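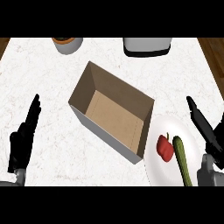
# Talk notes: Reading your house through its water bill

**January 2026, Hinds branch library, evening slot. Projector is on the left side, clicker is dodgy, bring the spare.**

Hi everybody, thanks for coming out! Get the mic close to my mouth this time.

Start with the bill story. So a few years back I'm living in the upstairs half of a duplex on Fandance Street, and I open a water bill and it's for 2000 gallons more than the month before. I hadn't filled a pool. I don't have a pool! I called the water office, was on hold for 36 minutes, and a very patient lady asked me if I'd listened to my toilet lately. I had not listened to my toilet.

(pause, people usually laugh at this bit, don't step on it)

It was the flapper. A little rubber flapper that costs less than lunch. And that's how I turned into the person at parties who asks to see your meter.

**SLIDE 2: the meter**

Ask for hands: who knows where their meter is? Then who's lifted the lid? Usually way fewer hands. Tell them about the spiders, and tell them to bring a screwdriver to pry with, please don't use your fingers.

What I want them to look for is the leak dial. On a lot of meters it's a small triangle or a star, and it spins when even a tiny bit of water goes through. Everything off in the house, ice maker too (I forgot the ice maker once and took half a bathroom apart). If it's still turning, water is going somewhere.

Newer digital ones go to sleep. Shine a flashlight on the panel and they'll often wake up. Some flip between two screens, so wait for it.

**SLIDE 3: food coloring**

Oh, I love this one, slow down here. Few drops in the tank, don't flush, go fold laundry, come back in 15 or 20 minutes. Color in the bowl means the flapper's leaking. Blue is easiest to see. Unless you've got one of those blue tablets in there already, in which case use red and warn your family.

Somebody will ask about the tablets. My take: skip the ones that sit in the tank, they can be hard on the rubber.

**SLIDE 4: Ognjen's chart**

Credit Ognjen Mladenović for this, he lives two doors down from me now and wrote down his meter every morning from December on, on the back of a seed catalog. I typed it up. He's fine with me showing it.

Point at the flat part. Then the bump, which is his daughter's family visiting. Then the part where it goes up and just stays up, and he swore nothing had changed. It was the humidifier on the furnace! The valve was stuck open and the water was running straight down the floor drain. No puddle anywhere. He found it because of the chart, and I get a bit emotional about that chart, so move along.

**SLIDE 5: stuff people forget**

Go quick, 14 minutes gone by here if I'm on pace.

- Softener stuck in regeneration. You'll hear it if you stand next to it.
- Outdoor spigot dripping behind a bush
- Irrigation valves, even in the off season if it wasn't shut down right
- Pressure relief pipe on the water heater. If that one's dripping, get somebody to look at it, don't just stick a bucket under it and go on vacation (me, 13 days, different story, tell it only if there's time)

**SLIDE 6: apps**

I tried two, Huvia and Purnik. Huvia has nicer graphs but kept logging me out. Purnik is ugly and I still use it. Neither one is paying me, I wish. A notebook works great too. Hold up the notebook.

Don't get dragged into the smart shutoff valve question for too long, last time it ate the whole Q&A. Short version: I like them, have a plumber put it in, check with your insurance and see if they'll give you something off.

**SLIDE 7: homework**

Read your meter before bed, don't use any water, read it again when you get up. Write both down. If you get up in the night to use the bathroom, that's okay, just do it again tomorrow.

Dye packets are on the table by the door, one per household until the end and then take whatever's left.

Questions. Repeat them into the mic!!

Get my extension cord back before leaving.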